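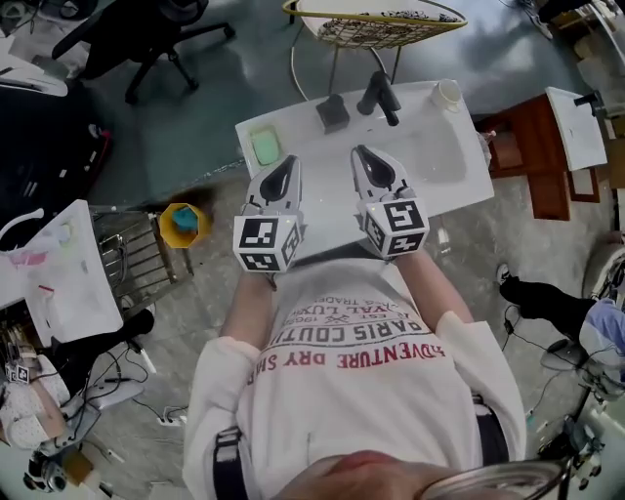

Thursday, Kindholm test kitchen, bench 2

Second go at the lamb and barley stew for the October menu. Hülya's version from last time was too thick by the time it reached the table, so I cut the barley back and held the stock at the same level.

Browned the shoulder in 2 batches. Lid off for that, heat high, nothing in the pan but oil. Onions and carrots after, then cumin and a spoon of tomato paste. Let the paste catch a bit before the stock went in – Aldo's suggestion, and I think he's right, the colour is much better.

Stock 1173 g on the scale, which is what was left in the tub. Round it to whatever you like next time.

Barley in for the last part only. Tasted every 10 minutes from then on. Still chalky in the middle at the first taste, fine at the third. Salt at the end. I undersalted and Ynyr added more to his bowl.

Notes on the bowls:
Hülya – wants more lemon. Liked the meat.
Ynyr – salt, as above. Would eat it again.
Aldo – says the carrots should go in later and bigger. They had gone soft, I agree.

Left one tub in the Pivbridge fridge, top shelf, marked with my initials. Please don't freeze it, I want to see how much the barley drinks overnight. If it sets solid again we try pearled spelt, or cook the grain separately and add it to order. Booker prefers the second but it means another pan on service.

To do: order shoulder, ask Booker about lemons, new batteries for the small scale.

H. Delacroix

Filed under: Kitchen notebook, Stews & Braises
3 comments | 2 shares
Contact the kitchen | © Kindholm | Back to top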